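Kosow Public Library Extends Evening Hours and Opens Second Floor to Adult Learners

KOSOW, January – The Kosow Public Library will extend its evening hours at the Fletari Street branch beginning this month, following a review of visitor counts and requests from residents who work daytime shifts.

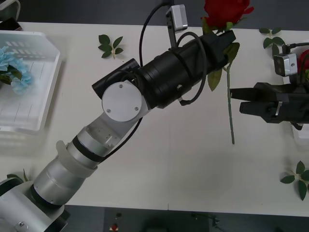
A robot arm over a white tabletop.

Under the new schedule, the branch will remain open until 9 p.m. on weeknights. The second floor, which closed at 5 p.m. under the previous schedule, will now follow the same hours as the rest of the building. Study rooms may be reserved in two-hour blocks at the front desk or by telephone.

The library recorded 1,893 evening visits to the Fletari Street branch during the last quarter, compared with 1,347 in the same period a year earlier. Most of the increase came from adults enrolled in language, bookkeeping and high school completion courses.

"Residents told us plainly that they were arriving from work with less than an hour to use the building," said Shu-fen Lam, Director of Branch Services. "The new hours give them a full evening, with staff on hand to answer questions until closing."

The extension is supported by a grant from the Kokkonen Foundation, which will also pay for 100 new titles in the adult learning collection and the replacement of reading lamps on both floors. The foundation has funded similar work at the Jestov branch, where evening service was introduced last year.

Enrollment is open for the winter term of adult courses, with 113 places available. Courses are free to cardholders. Applicants without a card may register for one at the time of enrollment and should bring proof of address.

"We have kept the forms short, and we can help people fill them out in person," said Hwa-young Hyun, Adult Learning Coordinator. "Anyone unsure which course to take is welcome to speak with us first."

Weekend hours are unchanged. The book return on the Fletari Street side remains accessible at all times. Parking in the rear lot is free after 6 p.m.

Media inquiries should be directed to the Office of Branch Services, Kosow Public Library.

###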